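**For release Wednesday - please share it with anyone who likes building things**

# Shared workshop puts out free plans for Kuvby, a hand-held gripper you can build at your kitchen table

Hi, I'm Ulla Westerberg, and I've been building grippers at the Skivham shared workshop for longer than my family would like. As of Wednesday at 6 p.m., the plans for my latest one are free for anybody to download, print, build and change. It's called Kuvby, and I'm so happy to finally get it out the door!

Kuvby is a two-finger gripper that you hold and work yourself. You squeeze, the jaws close, and a camera riding on the tool records what the fingers are doing. Those recordings can then be used to teach a robot arm the same job. I wanted a version a person could put together with ordinary hand tools and a home printer (mine is slow and grumpy and did just fine), and that's what the last year has gone into.

The first build, Jemska, was a brick. It worked for maybe an hour at a time and then the joints got sloppy, and my wrist hurt. Jordan Parsons, who has the bench next to mine, finally talked me into putting brass bushings in the linkage, and I should have listened months earlier. The fingers now swing without that awful wobble. I also made them flat and upright with small holes through them, so you can bolt on whatever padding you like - foam, rubber, an old bike tube.

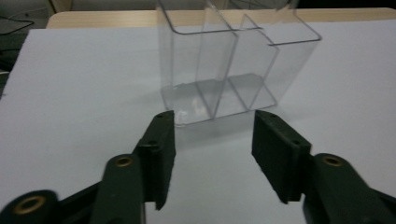

Clear plastic has been our headache all winter, by the way. A coffee mug is easy to record, but see-through things on a pale surface have hardly any outline, and it's hard to judge from the video where a wall starts. So we decided to do a lot of it! The set going out with the plans has 3,633 short recordings, and 1,024 of them are of clear containers and organizers. Jordan did most of those, with the radio on, and would like me to mention it.

"I'm not an engineer, I fix bikes," Jordan told me when I asked for something to put in this release. "I built my second Kuvby in one evening and only dropped the screws once."

The download has the print files, a parts list, the wiring notes and a build guide called Lunde, which Jordan and I wrote together and argued over a fair bit. If a step makes no sense, write to us and we'll fix it. The guide is on its 20th draft already, so one more won't hurt.

We're holding an open build night at Skivham in February for people who'd like company while they put theirs together. Bring your printed parts if you have them. We'll have spare bushings and screws, and a couple of finished grippers to try out.

Reporters, teachers and curious neighbors are all welcome to stop by the workshop. Ask for Ulla at the front desk, or just follow the sound of the printer.

**Contact:** Ulla Westerberg, Kuvby project, Skivham shared workshop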